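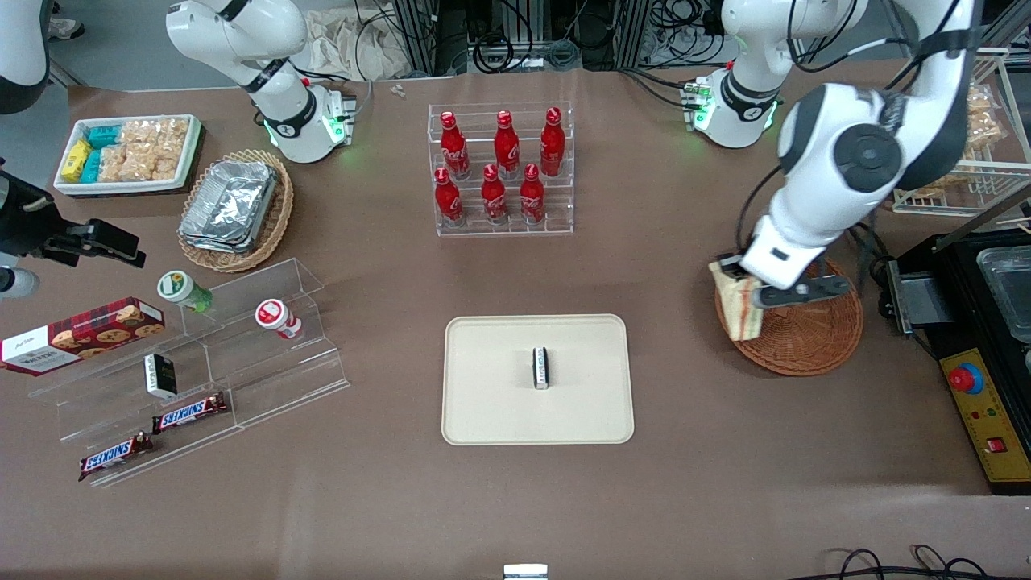 Our project looked at how much packed lunch food is thrown away by students in the Hovinow building, and what gets thrown away first. We chose packed lunches because the canteen already weighs its own waste, and food brought from home or bought at the shop goes into ordinary bins without any record. Most of it falls into two groups: short-life items, such as a triangular sandwich with a filling, and dry items that keep for weeks, such as puffed crackers in clear bags. We expected the short-life group to make up most of the waste by weight, and wanted to find out by how much.

## Method

We put two labelled bins in the Zandska common room, one for short-life food and one for dry food, and left the usual bin for everything else. The bins were emptied and weighed at 3 pm on each teaching day in January and February. Packaging was taken off before weighing. We used a kitchen scale that reads to the nearest gram, and wrote the results on a sheet kept in the cupboard under the sink.

We also handed out 100 paper questionnaires with 12 questions each. They asked where the lunch came from, what was left over and why. Apples and other whole fruit caused some trouble. In the first week they went into both bins, so we changed the label on the short-life bin to say "including fruit" and left that week out of the results.

## Results

The short-life bin came to around 640 grams on a normal day. The dry bin was much lighter and on several days had nothing in it at all. Bread was the largest part of the waste, mainly crusts and half sandwiches. Salad came next, though it is light and so looks less important in grams than it did in the bin.

The questionnaires gave a similar picture. The most common reason for throwing food away was that the portion was too big. The second was that the food had been in a bag all morning and no longer seemed safe to eat. Few people gave taste as a reason. Students who bought lunch at the Hoshino shop on the corner wasted more than those who brought it from home, by their own account. We did not weigh the two separately, so we cannot confirm this.

## Problems

Some days the bins were moved by the cleaners before we had weighed them, and those days are blank on the sheet. People also knew they were being measured. One student wrote on the form that he had started taking his crusts home – this may have lowered the totals in the second half of the period.

The scale needed a new battery in February. Readings before and after the change agreed when we tested both with a bag of sugar.

## What could be done

The common room has one small fridge, and it is usually full by 9 am. A second fridge would probably help with the food that people did not trust after a morning in a bag. We asked for a price for the smallest Lokix model but had no reply before the report was due. A shelf for unopened dry snacks would cost almost nothing and could be set up this term.

The weighing sheets and the blank questionnaire are in the appendix.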